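Wednesday, September 1, 2021

Sound and disclaimer work on Plaltier, reel 2. Room B, started after lunch.

The distributor wants the warning card held longer at the head of the film. Old version ran 3 seconds, which Muline passed in January, but the TV version goes out through Jiang and their delivery sheet asks for a voice reading the card as well as the text. The read we have won't fit in 3 seconds at any speed a person would talk. Nam-gil tried it squeezed and it sounded like the end of a car ad. Put it back to normal and extended the card to match the voice, plus a short tail so the fade doesn't step on the last word.

Extending the card pushes everything after it. Picture is locked, so I opened a gap ahead of first frame of action and slid the whole timeline, all tracks, in one move. Checked sync at the dinner argument and again at the train platform. Both fine. The music cue under the opening titles was on a track I had locked this morning, so it stayed behind and came in early over the card. Unlocked, moved by hand, checked against the old bounce. Matches.

Voice level: the read was recorded closer to the mic than the film dialogue and jumps out. Brought it down until it sat with the first spoken line. Rolled off some low end, no compression. If Zixuan Peng wants it louder it's one fader, labeled WARN VO.

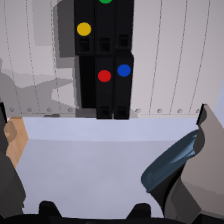 Black blocks against the paneled wall, yellow dot upper left.

Subtitles. The file from Skorkix has 125 entries in this reel and all of them need the same offset. Ran it as a batch. Entry 29 was overlapping the next one before I touched anything, so that's in their file. Trimmed the out point and wrote it in the change list. Did not fix the spelling in the hospital lines, that goes back to them.

Zixuan asked whether the card has to come back after the intermission break in the theatrical version. The sheet only talks about the head. Nam-gil Wi remembers a different title where it was needed both places. Left a marker at the break and wrote to the distributor. No reply by the time I closed up.

Render took around 2 hours with the new card. Watched the first part through on the small monitor. White text on the card is a bit hot, fine on the big screen, smears on the small one. Dropped it slightly and re-rendered the card alone.

To do:
Reel 1 trailer needs the same card, shorter read
Ask Jiang if mono is OK for the voice
Relock music track
Copy session to the shelf drive, old backup is from before the slide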